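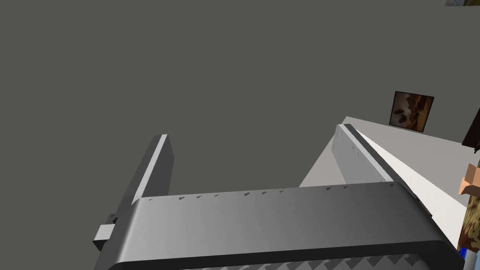
Simulated view over the gripper body in the Grultau cell model, with both fingers open and nothing held.

Home | News | Cells and Lines | Maintenance | Suppliers | Subscribe

Grultau cell gets new finger alignment routine after repeated offset faults

Maintenance staff at the Grultau parts depot have changed the way they set up and check the two-finger gripper on the site's table-side handover cell, following a run of position faults that kept stopping the machine during the night shift.

The cell passes small cartons from an infeed belt to an operator's table. It logged 22 grip offset faults in August. In each case the controller reported that the fingers had closed to a different width from the one commanded, and the arm parked until someone reset it.

Amerley Opoku, who leads maintenance at the depot, said the first suspicion was the drive belt in the gripper body. The belt was changed and the faults came back the same evening. "We swapped the belt, then the encoder cable, and we were no further along," she said. "The fault was in the finger mounts the whole time."

The left mount had worked loose by a small amount under load. With the fingers open it measured correctly, but at full closing force the plate leaned outward and the pads met at an angle. The controller read the extra travel as a missed grip.

Both mounts have now been refitted with new screws and thread locker, and a torque check has been added to the maintenance sheet. The check is due every 660 operating hours. The old sheet called only for a visual inspection and a wipe of the pads.

The second change concerns the simulation model of the cell, built by integrator Zerkov before installation. It includes the gripper, the white work surface, the wall behind it and a human figure in camouflage clothing beside the surface, and is used to test new arm paths before they are loaded. Boyang Xie, an applications engineer at Zerkov, compared the model with the real cell and found that its tool centre point still matched an earlier set of fingers, which were slightly shorter.

"The model opened and closed properly, so there was no reason to question it," Xie said. "The offset only mattered for paths that run low over the table."

The tool data has been corrected in both places. Staff now follow a fixed order when fingers are removed or replaced:

Lock out the cell and release stored air.
Clean the mounting faces and look for burrs.
Fit both fingers by hand, then tighten the screws in two passes.
Close on the gauge block at 50 per cent force and record the width.
Repeat at full force. If the two readings differ by more than the limit on the sheet, remove the fingers and start again.
Enter the new tool data in the controller and in the model.
Run the low table path in simulation, then on the cell at reduced speed with the table clear.

The routine takes one technician a little under an hour. Tuấn Tạ, who works the night shift, said most of that time goes on cleaning the mounting faces, where carton dust packs in behind the plates. He has asked for a small extraction nozzle at the infeed end. A quote has been requested from Berge, which supplied the existing guarding.

After the work was finished in September, the cell ran 2,286 cycles without an offset fault. It then stopped once for a blocked infeed sensor – a separate matter, fixed by moving the bracket clear of the belt edge.

Opoku said the belt removed in August showed little wear and has been kept as a spare. The encoder cable was sent back to stores.

The depot has a second gripper of the same type on its labelling line. It has not faulted, but the mounts will be checked at the next planned stop. Stellan Strömberg, the depot's production planner, said the stop would be kept to a single shift and that labelling would move to the manual bench while it was under way.

Zerkov is also adding a date field to the tool data page of its models, so that site staff can see when the finger dimensions were last entered. The field will be included with the next update to the Grultau files. Older models will be changed on request.

Related items

Retine replaces wrist seals on two palletising arms
Gauge blocks for gripper checks: sizes and storage
Njål Backlund on keeping fault logs readable
Berge guarding panels: hinge recall completed
Carton dust and photo sensors

Contact the news desk | Copyright Cells and Lines | Back to top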